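December, Saturday, 4:40 p.m.
Posted to the bench notebook by the night-shift end of the hallway

Budget line for grippers is due and I have been told to "think in terms of need." Fine. We need hand-held grippers that last longer than the tape on them.

State of things. We run three handhelds. The request I inherited says replace all of them with the Britora units at 823 each, which was written before anyone looked at what wears out. The bodies are fine. The pads are what goes. Every few weeks somebody rewraps a finger, swears it's the best wrap yet, and the edges start shedding again. I looked the green ones over this afternoon and the wrap is creased on both fingers, with loose wisps hanging off the bottom of the left pad. 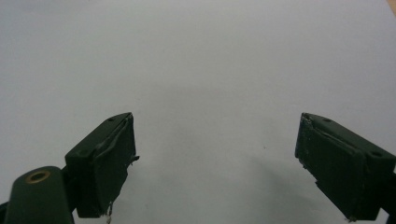
Wiriya wrote back in the margin of my draft that tape is a consumable and belongs under supplies, so putting it in the equipment request will get the whole page bounced. Also that a molded pad set is equipment if it comes in the same box as the fingers, and supplies if it comes in an envelope. I have read that twice and I believe it is how the form works.

So, new plan: ask for finger kits in a box. Lamer quotes 179 per kit, fingers and molded pads, one kit per gripper. Three kits is 537, less than a single Britora, and leaves me something to argue about later. Lead time is "short," by which Lamer has meant many things over the years.

Against: the kits are for the current mount. If we go to Britora next year the kits become drawer ballast. We have a drawer for this. It is full.

Also tried to work out whether we can get through spring on what we have. Spent the last hour at the table with both hands full, picking up the egg-shaped piece and setting it down, which is a good job for finding out what a pad is like on something smooth and round.
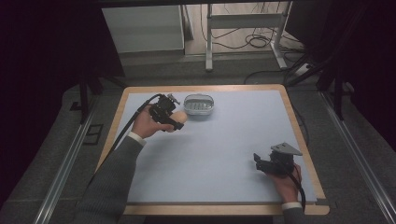
My vote is that spring is possible if we budget for the kits now and stop pretending the tape is free. Tape is the line that never shows up because we buy it in dribs and drabs out of petty cash, and rewrapping time isn't on any form at all.

Cables: leaving them out of this request. I know. The Claltmont people want two pages for anything with a connector on it, and I'd like to go home today.

To do
- ask Lamer for the quote in writing, with the word "box" in it
- find out if the pads can be reordered alone once the kits are in
- move the Britora line to next year, keep the old justification, fix the typo in it
- clear out the drawer (carried over)

Later: Lamer replied already. Pads can be reordered alone. They ship in an envelope.

Recent entries
Drawer inventory, abandoned
Which form for a used cart
Claltmont portal logged me out again
Tape comparison, part 2

Bench notebook, internal. Corrections to the shared inbox. Back to top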